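2019-02-27, by Geeta Mittal

The Brammont open day started in the finishing shop, where table tops wait on racks before they go out. Staff let us run a hand over the pale ones.

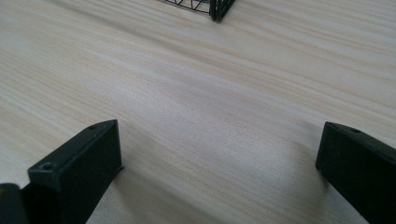

Does the grain have to run the same way on every top?
Each one is left as it comes, and buyers choose from the rack.

The tour ended at the packing bay. The next one is in June.

Comments
Vandana Sandhu: Is there parking?
Geeta Mittal: Yes, behind the shop.

Contact | © Listico 2019 | Back to top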